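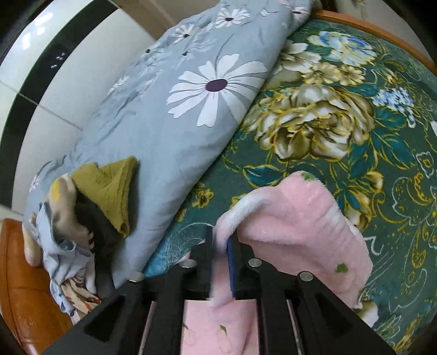
Pink fleece blanket on the bed

Getting a match ball signed – who do I even ask?

Niamh Gilmartin
Hi all, new here so sorry if this is in the wrong bit. My dad turns 70 in May and I want to get him a ball signed by one of the old Nilham players. He went to every home game in the 2000 season, section 17, still has the ticket stubs in a biscuit tin. Wrote to the club twice, no reply. Is it better to wait outside the players gate or go to one of the signing days? And what pen?? Someone at work said biro, which sounds wrong to me. Can't spend loads. Thanks in advance

Arsalan Ghumman
signing day. Dont bother with the gate, they go out the back now

Úna Coughlan
Hi Niamh, did this for my brother so can help a bit. The old players do a table at the ground before the first home game of the month – be there early, queue shuts at 11 no matter how many are waiting. I was number 19 in the line and only just got through. Bring your own ball, the shop ones are dear and the surface is too shiny, ink slides right off.

Pen – your friend at work is right if it's a proper leather ball! Plain blue ballpoint. Marker looks great on the day, then it bleeds and goes fuzzy. Let it dry properly before it goes in a bag, mine got smudged in the car, still annoyed. Keep it out of the sun after, so not the windowsill.

Also say your dad's name AND spell it. My brother is Colm and his says Callum.

If you can't make it, try posting to the supporters club instead of the main office. Stamped addressed box, short note, which season he went. Took seven weeks for mine to come back so do it soon if it's for May.

Sihan Han
Agree with most of that but the queue shut at half ten last time, not 11. Check the board by the turnstiles. And don't buy one already signed online unless they can say where and when it was done, I paid for one and the signature was printed on. Felt a right fool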